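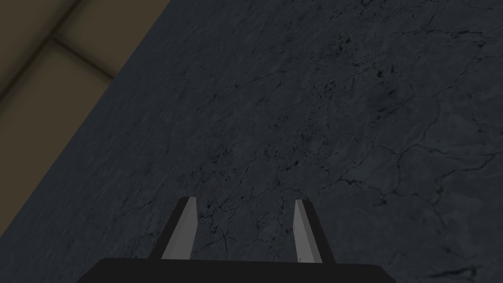

Started the tension tests on the club badminton rackets, finally, after putting them off for most of March. All four were strung at 24 pounds with the new Plundosura string, same machine, same knots, and I took my time over the clamps because I know I rush them. Ostap Yatsenko came by while I was on the second one and we got talking about frame colors again (we always do). He still wants bright red for the juniors, but I'd love a dark slate gray with thin black veins wandering through it, like the marble here, and I think the kids would come round to it. Anyway, back to strings! Tension after stringing went in the blue binder, job 2875, with the weights on the facing page.

The plan is 200 smashes per racket off the feeder, then rest them overnight and measure again. Racket 3 has that old chip near the throat, so please go easy on it if you borrow it, and do write down that you did.
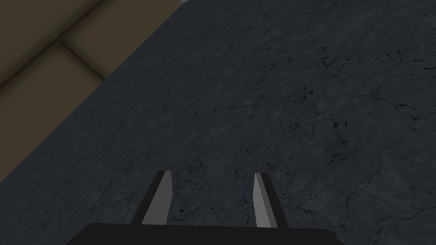
Wirkavitz Badminton Club, Racket Workshop

I got through the first two rackets before the feeder started throwing short. Both had dropped nearly 4 pounds, a bit more than I was hoping for, though the Tymoshchuk string we used last season was no better as far as I remember. I'd want to look that up before saying so to anyone at Grokdale.
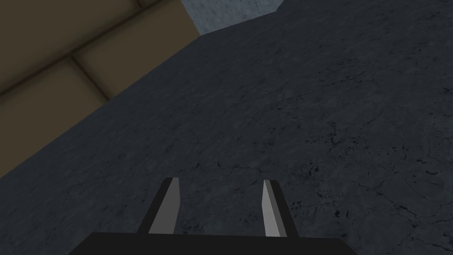

It may just be my pre-stretch, which I've never been very consistent with, so I'll do the other two as they are and then restring racket 1 with a longer pull. Need more grommets too, the small ones.

Last updated: April 17, 2018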